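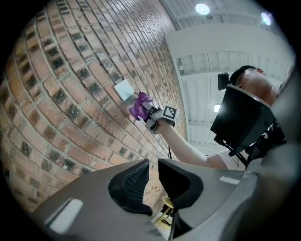 벽돌 벽의 흰색 네모 판과 보라색 천

Puvby 포럼 프로그램 사용기
2019년 1월 18일

작은 동호회 게시판을 Puvby로 옮기고 써 본 기록이다. 전에 쓰던 Cutis는 지난 7월부터 업데이트가 끊겼고, 회원 수 753명이면 유료 호스팅까지 갈 규모는 아니라고 봤다. 요금제는 제일 아래 것이다.

설치는 쉬웠다. 관리자 계정을 만들고 도메인을 연결하면 바로 글을 쓸 수 있다. 기존 글은 변환 도구로 가져왔는데 본문과 댓글은 그대로 넘어왔고 첨부 파일 이름 중 한글로 된 것은 깨졌다. 직접 고쳤다. 한 번에 가져올 수 있는 글이 800개까지라 나눠서 돌려야 한다. 안내문에는 이 제한이 적혀 있지 않다.

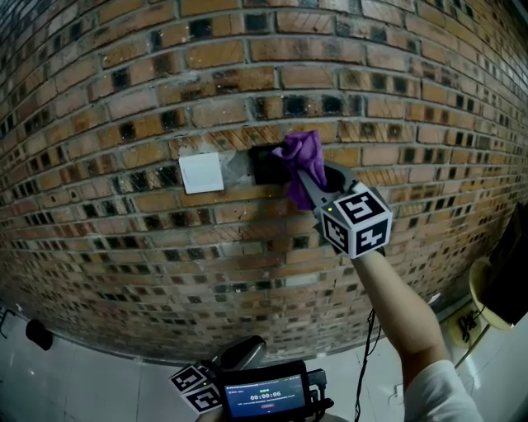
관리자 설정 화면은 완성도가 고르지 않다. 회원 등급이나 게시판 순서를 바꾸는 메뉴는 잘 정리되어 있고 한글 번역도 자연스럽다. 그런데 바로 옆의 알림 메뉴로 가면 영어 변수명이 그대로 나오고, 저장 단추를 눌러도 반응이 없는 항목이 두 개 있다. 흰 판은 벽에 반듯하게 붙어 있는데 그 오른쪽은 시멘트를 거칠게 바른 네모난 구멍이고 거기에 천을 대 놓은 벽, 딱 그런 느낌이다. 공식 게시판에 물었더니 다음 버전에서 고친다는 답이 왔고, 그동안은 설정 파일을 직접 수정하라고 했다.

검색은 기대보다 낫다. 두 글자짜리 한글 단어도 잘 찾고 댓글까지 같이 보여 준다. 다만 작성자로 거르는 기능은 없어서 Sullico라는 확장을 따로 깔았다. 무료이고 아직까지 충돌은 없다.

스킨은 Jacquet를 쓴다. 휴대폰에서 글자 크기가 적당하고 여백도 넉넉하다. 긴 제목이 목록에서 잘리는 점은 불만이다. 줄바꿈 옵션이 있지만 켜면 댓글 수가 아래로 밀린다.

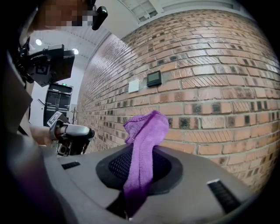 회색 플라스틱 표면의 둥근 구멍에 걸쳐진 보라색 극세사 천

임시 저장은 글쓰기 창을 닫으면 사라진다. 긴 글을 쓰는 회원들이 제일 많이 지적한 부분이라 공지에 메모장에 먼저 쓰라고 적어 두었다. 백업은 관리자 화면에서 파일 하나로 받을 수 있다. 복원은 빈 게시판에서 한 번 해 봤고 문제없이 끝났다.

글과 댓글 위주로 운영하는 게시판이라면 쓸 만하다. 알림을 많이 쓰는 곳은 다음 버전이 나온 뒤에 옮기는 쪽을 권한다.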